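Re: Didinside level loggers, battery life
2026-02-04
Lemlem Seyoum

Our logger at the Trelport weir took 1,213 readings before the battery went, and the manual still says it's good until July.

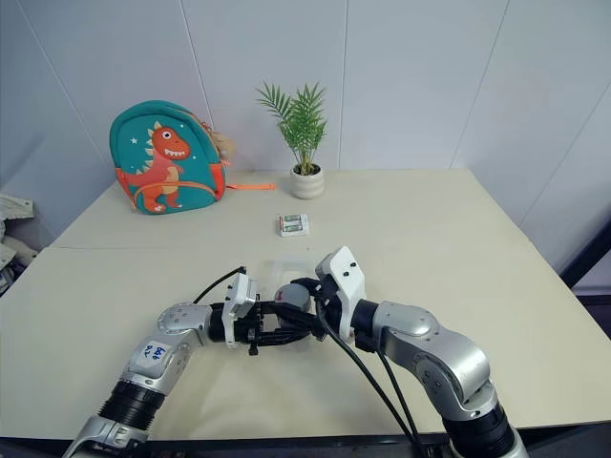 Nikolaidis wrote:
> Ours managed 1,069. Is yours set to log every 20 minutes? Ernberg told us to try hourly.

Every 20, yes. Hourly would miss most of our floods – they're over in 3 hours. I've asked Ernberg for a bigger battery and been sent the manual again.

Lemlem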